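Stilley Facilities Forum > Hospitality and Catering > Snack table layout, June open house

Posted by trisorbridge_events, Thu 21 May
Members are asked to comment on the proposed refreshment layout for Room 110. Packaged items are to be placed on trays, and wrapped fruit-style pieces are to be set out individually. 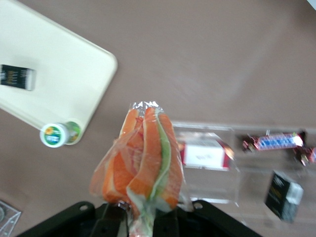
Baskets remain the preferred container for light snacks in clear packets. Comments should address spacing and the order of service. The room plan is filed under reference 1382.

Reply from tennant_catering
Our office supports the use of trays. We do not support baskets. Crumbs collect in the weave, and cleaning them after each function takes 19 minutes of paid time.

Reply from jumix_desk
We respectfully disagree. Wicker was used at the last function for 319 guests and no complaint was received. The tiered stand should also be kept, as guests can reach the back row without moving the front bottles.

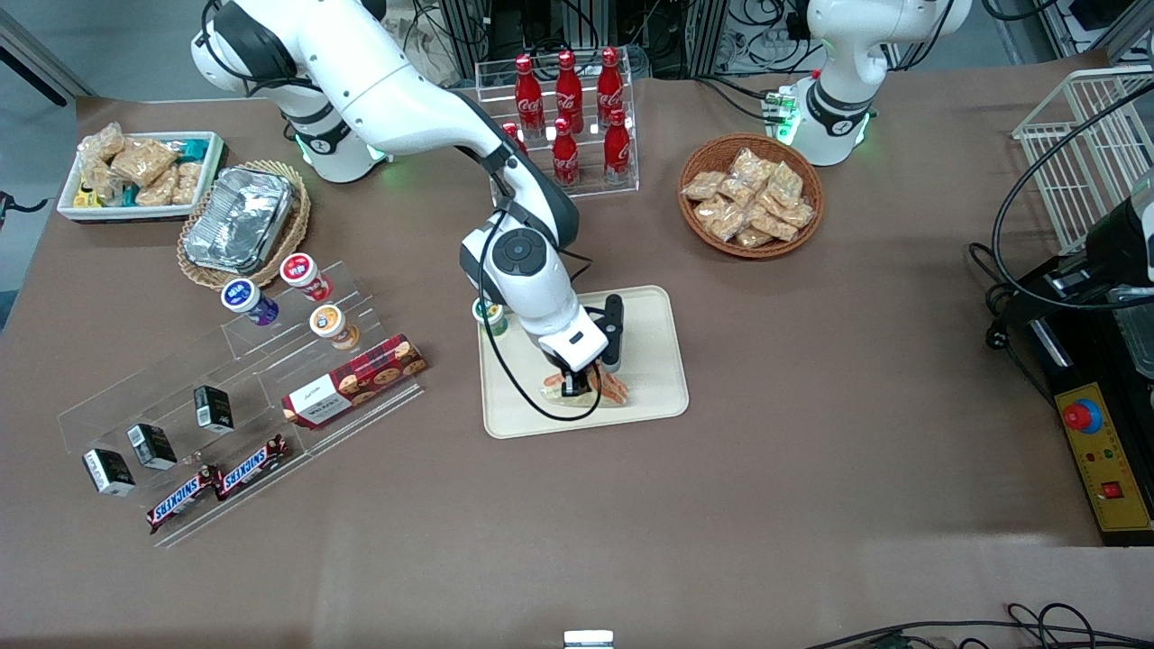 Coca-Cola bottles on the clear tiered stand, with the snack baskets and trays.

Reply from tennant_catering
The stand is acceptable. Our objection to the baskets stands unless washable liners are provided.

Reply from trisorbridge_events
Liners will be ordered. Please send any further comments on tray placement before the end of the month.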